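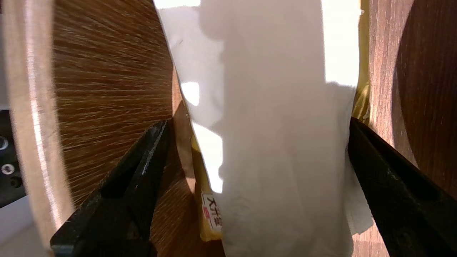 Fernanda Bragança starts every kitchen job with the small stuff. Cupboards and pantries come later, sometimes on another day. She begins with whatever has ended up out on the bench or the table, and in most homes that means paper and packets. A crumpled white paper towel with a little yellow sachet tucked in beside it, with wood grain to either side and sunlight on the tissue, is the sort of thing she would deal with before taking her jacket off.

"People ring me about the pantry," she said. "I get there and the pantry's fine. It's a bit full. What's driving them mad is the stuff they walk past 20 times a day, and it's all tiny."

Bragança has been sorting other people's kitchens for 12 years. She worked for a removals firm before that, packing crockery mostly, and she says she learnt more about kitchens from wrapping them than from cooking in them. Her business is called Jernow and it is still just her, a hatchback and a folding crate. We spoke in November 2024, in between two jobs, over a pot of tea at my place. She wiped the table before she sat down and then apologised for it.

I asked what she does with a used paper towel, expecting a short answer. It was not all that short.

"First thing, look inside it. I mean it. Open it up. I've found a wedding ring in one, and more teaspoons than I could tell you. People screw things up in a paper towel and put it down to answer the door. Small sachets are the worst for it, because they weigh nothing. You pick the whole lot up in one hand and you wouldn't feel it in there."

After that, she said, it depends on what the towel has been used for. If it has only had water or a bit of food on it and the council takes food scraps and paper together, it goes in the green bin. If there is cleaning product or a lot of oil in it, it goes in the rubbish. It never goes in with the recycling, even when it looks clean. She finds that one takes people a while to accept.

"They say, but it's paper. I know it's paper. The fibres are too short to do anything with. Put it in the other bin."

Sachets are a subject she has stronger views on. Nearly every house she goes into has a stash of them: soy, tomato sauce, sugar, instant coffee, the drying packets that come in with shoes and seaweed, single serves of medicine, spice mixes out of noodle boxes. They arrive one at a time and she thinks that is why they get away from people. Her rule is that all of them get tipped out on a tray, once, and read.

"Turn every one the right way up so you can see the writing. Half the trouble is they're lying on their face. If it's food, it goes in a jar with other food. If it's medicine, it goes up high with the medicine. If it's one of those do-not-eat ones, I don't want it in the kitchen at all. They can be the same size and the same colour, you see. I had a man who kept his silica gel in with his sugar."

What about when she can't read the label?

"That's every week. I've got clients with Chinese packets, Korean, Arabic, Portuguese, which I can read at least. I don't guess. I put them all in one bowl and the client goes through it. If the client doesn't know either, they send a photo to whoever gave it to them. One lady's bowl went to her daughter-in-law and came back with a full list, what each one was, what you put it in. She cooked out of that bowl for a month."

She does not throw out other people's packets, and she was firm on the point. Early on she binned a handful of faded ones for a client in Bawa Street without asking, and they turned out to be a seed mix the woman's brother had sent from overseas. Bragança still brings it up. She now has a line about it on the form clients sign.

The surface underneath gets done last. With timber, or anything with a timber look to it, she likes a damp cotton cloth, wrung out hard, then a dry one. She wipes along the grain. She doesn't use paper towel on it if there is any alternative, as the cheaper rolls leave lint in the corners and people tend to go through half a roll on one table.

"I'm not against paper towel. I keep a roll in the car. Bacon, broken eggs, the cat's been sick, fine. But I did a house where they were getting it delivered by the carton, and they had a whole drawer of tea towels nobody'd touched. I put the tea towels where the roll was and moved the roll under the sink. That was the entire job, really. I felt bad charging."

How she charges is a sore point with some people. A full kitchen, with the pantry and the laundry cupboard if there is one, comes to almost $2,000 by the time she has been back for the second visit. A bench and one drawer is a lot less and she would sooner do that. She told me she has talked several people down from the bigger job, including a couple who had already ordered a set of Protus canisters to go with it. They kept the canisters. She doesn't sell containers and says she gets asked to at least once a week.

I had read the notes she puts out for new clients, two pages, and asked why there was so little in them about storage. She said storage was the bit everyone already knew how to do.

"You can buy a box anywhere. What I want is for them to finish with a thing. You open a packet, you use it, the packet goes in the bin before you sit down. You wipe something up, the towel goes in the bin in the same trip. My mum used to say the job's not done till your hands are empty. She had six of us, so she had to say it a lot."

Has it rubbed off at home? She laughed and said her own kitchen had a chopping board on it that she'd been meaning to oil since August, and a jar of sachets of its own. She keeps the chilli ones. Her son takes the sugars.

Before she left she asked to see my second drawer. I said it was mostly batteries and takeaway menus. She had it out on the tray in under a minute, and there were nine soy sauces, a sewing kit from a hotel, and a key that I have since tried in every lock in the house. It doesn't fit any of them.

Obed Amissah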